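Notes for Week 3: How to Read a Lease Before You Sign It

Welcome back, everybody, and thank you for bringing your own leases along last time (even the ones with coffee rings on them!). A few of you asked for the notes in a form you could keep, so I've written them out more or less the way I say them in class, which means they wander a bit. Bring a pencil and a highlighter again. We'll be working from the sample lease for the Beaulieu apartments, the one with the green cover sheet, and if you've lost yours there are more copies on the table by the door.

## Start at the back

I know it feels strange, but I always turn to the last pages first. The front of a lease is the friendly part: your name, the address, the rent, the date you move in. The back is where the riders and addenda live, and a rider can change what the front told you. In the Beaulieu lease, page one says water is included. Turn to Rider B and you'll find that water is included up to a set amount, and anything over that gets split among the units. Both sentences are in the same document and you'd be signing both of them.

So when you read at home, list every rider by its letter or number and check that each one is really attached. If the lease says "see Rider D" and there is no Rider D, ask for it, in writing, and wait until you have it in your hand.

## The money pages

Rent is the easy number. What I want you to get good at is finding all the *other* numbers, which tend to be scattered about. In our sample they are:

- Application fee: $70, not refundable
- Parking, one space: $70 a month
- Cleaning charge at move-out: $277, "unless waived by Management"

That last one gave us a lively discussion in the April group, and I expect it will again. Who is Management? What does a tenant have to do to get the charge waived? The lease doesn't say, and a blank like that is worth a polite email before you sign. Something like, "Could you tell me what condition the unit needs to be in for the cleaning charge to be waived?" will do nicely. Keep the answer with your lease.

Please notice, too, that the fee and the parking happen to be the same amount. Two of our small groups mixed them up last term and left the parking out of their yearly total altogether. One is paid once and the other is paid twelve times, so write "once" or "monthly" next to every figure as you find it. Parking alone comes to $840 over the year, and that's before you've paid a penny of rent.
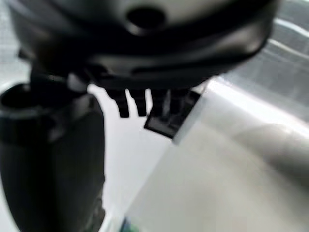 Deposits deserve their own few minutes. A deposit is money that is still yours while somebody else is holding it, and the lease ought to tell you where it's held, when it comes back, and what can be taken out of it. The words to hunt for are "normal wear and tear." Faded paint and a worn path in the carpet usually count as normal wear; a hole in the door usually doesn't. The rules differ quite a lot from state to state, so look up your own before you rely on anything I've said here, and if a good deal of money is involved, call your local legal aid office.

## Getting out, and staying in

Find the notice clause and underline it. The sample from Tunum Property asks for notice in writing, and an ordinary phone call won't do. Then look right below it for automatic renewal. Plenty of perfectly sensible people have meant to leave, missed the notice date, and found themselves signed up for longer than they wanted. Put the date on your calendar the same evening you sign, and put a second reminder a couple of weeks ahead of it.

## For next time

Read the Ukura Court lease (it's shorter, I promise) and mark three things:

1. Every fee, labeled "once" or "monthly"
2. The notice clause
3. One sentence you don't understand

Don't be shy about the third one. I've been reading these for years and there's a sentence on page four that I still have to take slowly, with a cup of tea.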